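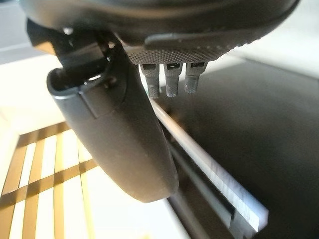

Page last changed 7/20/23

Teodoro Bautista doesn't want coffee. He wants tea, then forgets to drink it. Two hours at a corner table in Haworth and the cup is still full when we leave.

"I talk too much when I'm nervous," he says. "Used to be I'd have had three beers in me before I'd sit down with a stranger."

He quit gambling first. Then drinking. Most people I've talked to for this series did it the other way or only had the one. For him they were the same evening, every evening. Cards at a friend's place in Kornwood, then slots on his phone in the car, then slots on his phone in bed with his wife asleep next to him.

"It was 11 years. I can tell you the first bet, it was on a boxing match. I can't tell you the last one. I've tried to remember it."

He won the first one, by the way. Bought everybody dinner.

When did he know it was bad? Long pause. He moves the sugar around.

"October. My daughter needed a school trip paid, and I told her the school had made a mistake with the form. She was 6. She believed me, she went and told the teacher there was a mistake." Another pause. "The teacher called my wife. That's how it came out. A school trip."

What came out with it was $3,000 on a card his wife had never seen. There was more, he says, but that was the one with a statement in the glove box, so that was the one they fought about.

He went to his sister-in-law's for a while. Consolacion Lacson, his wife's older sister, and she was not gentle about it. I called her afterwards and she laughed when I said that.

"I told him he could have the sofa and he could have dinner," she said. "No phone at the table, no phone in the bathroom. He handed me his bank card like a kid giving up gum. I was so angry with him. I still made him eggs."

She kept the card. Gave him cash on request, wrote it down in a notebook. He hated the notebook. Asked if he still has it, he says she does, and she won't give it back.

The meetings came later. He walked out of the first one before it started, sat in his car, went back in. A man named Yeison Huamán saved him a seat by putting a jacket on it, and he's been calling him most nights since. They mostly talk about soccer.

"He never asked if I'd gambled. He'd ask what I ate. I'd say cereal and he'd say that's not dinner, Teo."

I asked about slips. There were 2. He says it quickly, like ripping tape. Both were scratch tickets, both at the same gas station, and he drives a longer way to work now. His wife knows about both. Telling her about the second one was worse then the first, he says, she just nodded and went on folding towels.

The drinking stopped almost by accident. He noticed he only wanted to bet after the second beer. So he quit having the first one. Sounds simple. He was shaky and mean for weeks, his word, mean, and saw a doctor about it, wishes he'd gone sooner. "I thought I could sweat it out on the sofa. Dumb. Talk to somebody before you stop, if you drink like I did."

Is he home now? Yes. Since spring. Not all fixed. His wife has the passwords and he gets his pay slip emailed to her. They argue about the thermostat, and he says he likes that, an argument about a regular thing.

Money is tight. He's paying off the card and one other loan, and he owes a cousin who won't bring it up, so he has to. Weekends he does yard work. Evenings are the hard part, still. Between dinner and bed. He's learning to cook a fish stew from his mother's recipie and has ruined it more than once.

And his daughter?

"She asked me why I go to meetings. I said I used to play a game that cost too much, and these people played it too. She said, did you lose? I said yeah, baby, I lost." He looks at the tea. "Then she wanted to know if there was a trophy."

He had to go, pickup time. Left his hat on the chair and came running back for it.

14 comments | 37 shares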